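Buy the Table Before You Buy the Arm

By Dale Friesen

Every budget request for a robot cell that crosses my desk has the same shape. There is one large number at the top, the arm or pair of arms, and then a short tail of small numbers under it labeled accessories or miscellaneous. I have been signing and rejecting these requests for 11 years, first at Adomaitis and now at Skelska, and I think the shape is wrong. The tail is where the project lives or dies, and we plan it last.

Consider a packet-sorting job. Small flat packets come in, somebody has to move them between bins and a tray, and the work is dull enough that people do it badly after lunch. It is a fair candidate for automation. The arms that can lift a packet are not exotic anymore. You can get three quotes for them by the end of the week, and the quotes will be close to each other.

Now try getting three quotes for the rest of it. You need a frame, and something on the front of it stiff enough to bolt the arms to. You need side panels if the cell is going to sit near a walkway. You need bins, and the bins have to be a size the grippers can reach into without hitting the divider. You need a way to carry tubing and cable along an arm so that it doesn't snag when the elbow folds. None of this comes from one vendor, and most of it doesn't come with a salesman attached, so it gets a guess.
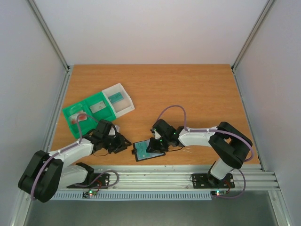 The guess is nearly always low. On the last cell we built, the request had 41 lines when it was finally closed out. The version I approved had 11. The missing lines were rail, brackets, corner connectors, spare fingers, power supplies, and a second tabletop after the first one was drilled in the wrong place. No single line was large enough to argue over. Together they came to 66 percent of what we paid for the arms, and they arrived as a stream of small purchase orders that each needed a signature. The cell sat waiting on parts until November.

Ubaldo Zanetti, who runs purchasing here, disagrees with me on this. His view is that you should settle the arm first because everything else depends on it – the hole pattern, the reach, the power. Buy the frame too early and you may end up buying it twice. He is right that this can happen. We did it once, with a frame from Ferkach that was too shallow for the arms we ended up with. But that mistake cost us one frame. The other kind costs us months.

What I would like to see is a request that starts from the tabletop. Draw it at full size on the floor with tape. Put the real bins on it, with the real packets in them, and have a person do the job standing where the arms will be mounted. You find out quickly whether the bins are too far back, or whether two arms working over the same tray will get in each other's way. We did this with the Zestton line and spent over 230 dollars on tape, bins, and shelf board. The layout changed twice before anyone called a vendor.

Then price the arms to suit that layout, and hold back a real share of the budget for the small stuff. I now ask for half the cost of the arms as a named line, with a list under it, and I send back any request that says miscellaneous. Spare gripper fingers go on that list. So do cable, tubing, fittings, and the hours of whoever will route them. Labor is the part people leave off most often, on the theory that our own technicians are free. They aren't, and while they are routing tubing they are not fixing the conveyor.

I don't expect vendors to help with this. They sell arms. The people who write our requests are engineers, and the arm is the interesting part for them too, so they write about it first and at length. The fix has to come from whoever holds the budget. Next year's forms at Skelska will have the arm on page two.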